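# The Loudest Thing on the Desk

Dineo Rampersad can tell you which drawer in her Jerkport shop holds the brass paper fasteners and which holds the odd-sized ones she can't bear to throw out. Ask her about staplers, though, and you had better pull up a chair!

She and her aunt Annatjie run Swanepoel, a narrow stationery store with 1304 items in its stock book and a repair bench at the back. People come in for envelopes and stay for an hour. I did, and left with two notebooks and a new respect for the anvil, the small metal plate that curls the legs of every staple you have ever used. 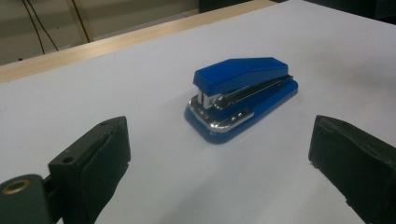 "A desk should have one thing on it that makes you happy," Dineo says. Hers would be blue, and she isn't shy about it. She loves the bright plastic against chrome, the angled nose, the way a compact model sits in the palm. Gray staplers do the same job, she admits, but you never catch anyone reaching across the room to borrow one.

Annatjie is the mechanic of the family, and her great subject is jams. Most of the staplers brought to her bench are in fine shape, she says, with one bent staple wedged at the front of the channel. Her advice is wonderfully plain: open it up, slide the pusher back, tip out whatever is loose and look along the metal before you poke at anything. A toothpick is kinder than a screwdriver. Then put in a fresh strip, legs down, and try it on two sheets of scrap before you go near the tax return.

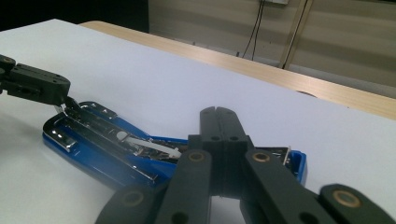
*A blue stapler opened up, with its white pusher in the channel and a strip of staples near one end.*

She also wants people to stop stuffing in broken bits of strip to use them up. Short pieces can tip over inside, and she keeps a jar of the casualties by the register, mostly to make her point to customers who swear they would never do such a thing.

The bench is open mornings through June, and the kettle is usually on.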